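September 25, 2021 - tissue bath room

Spent most of the morning on the Sterkov organ bath again. Channel 3 was drifting (again!) so I pulled the force transducer, cleaned the hook and hung the calibration weights one by one until the trace sat flat. Chutima thinks the amplifier board is getting tired. I think it's the cable, and I swapped it for the spare from drawer 85, so we'll see who buys lunch.

After that I made up fresh Krebs and ran four guinea pig tracheal rings from prep 1101. Baseline tension took ages to settle, but once it did the carbachol curves looked really nice - much cleaner than the February set. Ring 2 was sluggish at the low doses and I've marked it in the Pitar file so Lamai can decide whether to keep it. 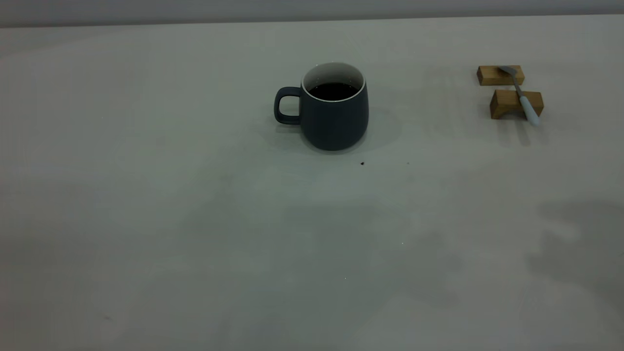

How long should the rings rest before the first dose?

Sixty minutes, with a buffer change every 15. Yevdokiia has been getting by with 45 on the aorta strips, but airway tissue is fussier and I'd stick to the full hour.

Other bits: the Claltness people emailed back about the dosing pump, and the new firmware does fix the stall at 300 microliters. Kulap is going to load it on the left unit first. Please leave the right one alone until she's done, I need it for the histamine runs!

Raw traces are saved under run 1704, with the calibration file in the same folder. Still to do: wash out baths 1 to 4 with distilled water, order more silk thread, and ask Prapai where the small forceps went.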